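Home | Blog | Recipes | Small Repairs | About me | Contact

The gray tray, one year later

23 Apr 2024

In March I promised to write about the metal tray, and then I forgot it. Two readers asked again, so I will try to tell it properly.

I bought it from a closing bakery shop in Govby, together with 300 paper bags which I still did not finish. My first idea was to use it for seedlings. But the walls are sloped, and small things slide back to the middle and stay there, so it became the place for everything that has no place. On the light wooden table it looks quite good, I think.
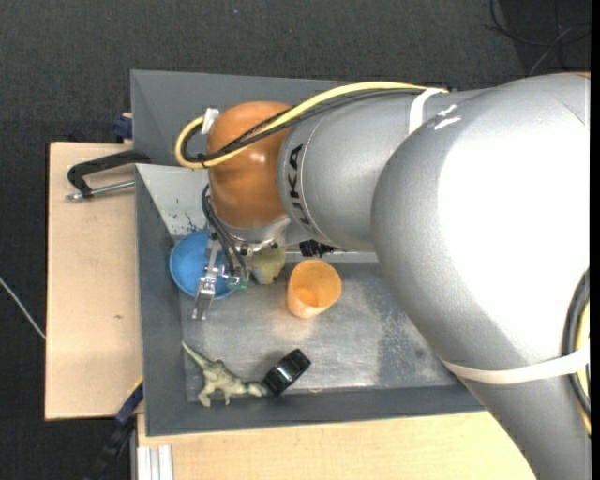
The tray with the blue bowl, the orange cup, the tape and the green dinosaur.

The clamp on the left wall is the best part of the whole arrangement. Before it, the tray was moving every time I leaned on the table. I paid 200 for a pair of clamps at Zatton, and one of them went directly here.

The blue stains on the wall I could not remove. I tried vinegar, then baking soda, then both. The floor has also many scuff marks, but these do not disturb me.

My rule is that the tray must be emptied at the end of each month. The bowl and the cup are washed and the tape goes back to the drawer. The dinosaur has a long tail and does not fit in the drawer, so he stays.

Next time I will write about the shelf from Sheehan, if I manage to put it on the wall.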